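Takberg lab teaches two-armed robot to do the laundry, one remote session at a time

Savita Sisodia can now open a washing machine without touching it, and she is getting fast. She leads the laundry project at Olard, the home robotics lab in Takberg, where operators steer a two-armed robot through household chores so it can learn to do them alone.

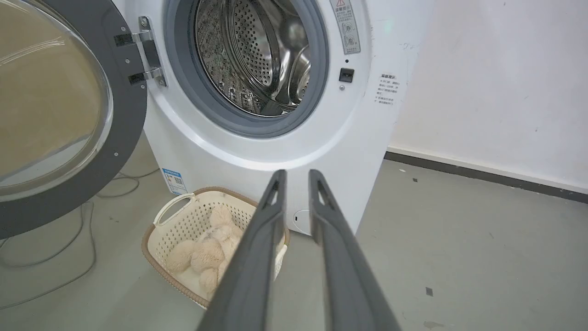

The team has logged 429 sessions so far, and the target is 1,000 by December. Each one is a person at the controls, working both arms from a desk in the next room. The task sounds simple: get the door open, load the drum, shut it again. A plush toy in a laundry basket makes a wonderful test load, soft and floppy and a little different every time you grab it.

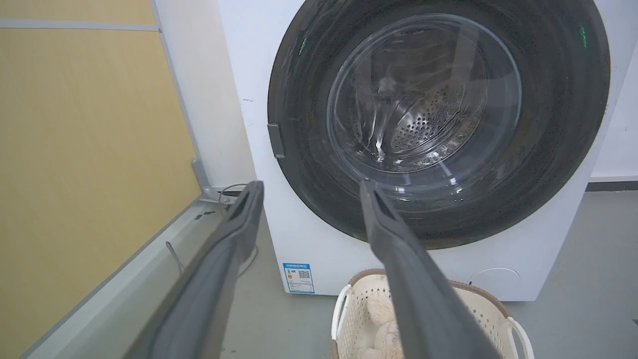

"Doors are the fun part," Sisodia said. "You feel your way through the first dozen, and then your hands just know." New operators practice for an afternoon before their sessions count toward training.
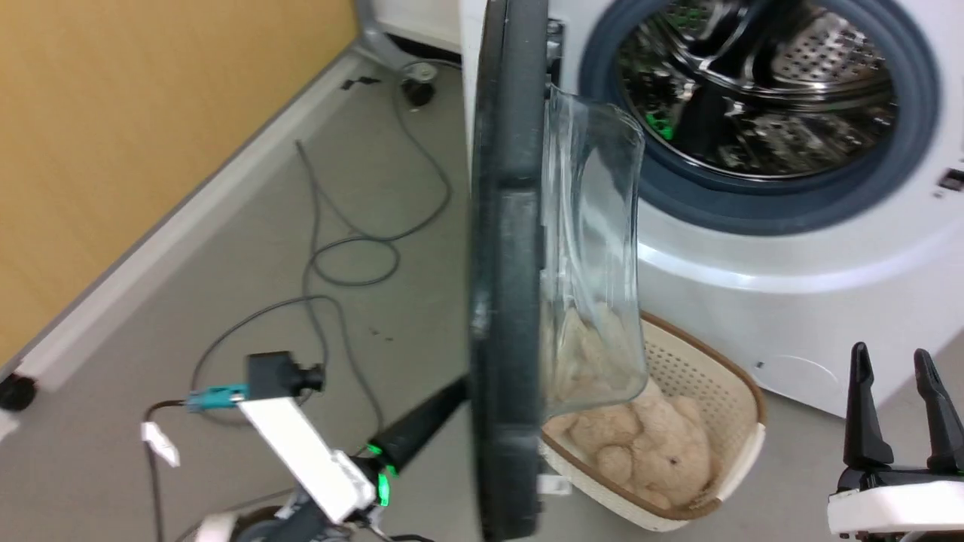

Even the fumbles are kept, she added, as long as the operator recovers and finishes the job. Those recoveries are gold for the software, which was written with Agyeman, a small firm across town.
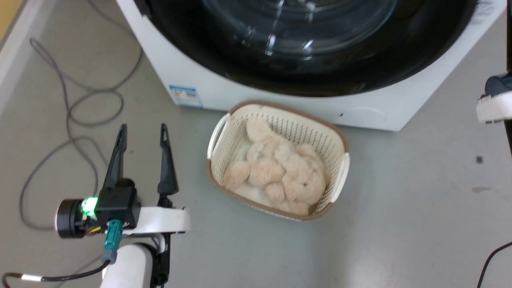

Next comes folding, a much harder chore and one the whole lab is itching to try. Olard plans to share the laundry recordings with other labs once the set is complete.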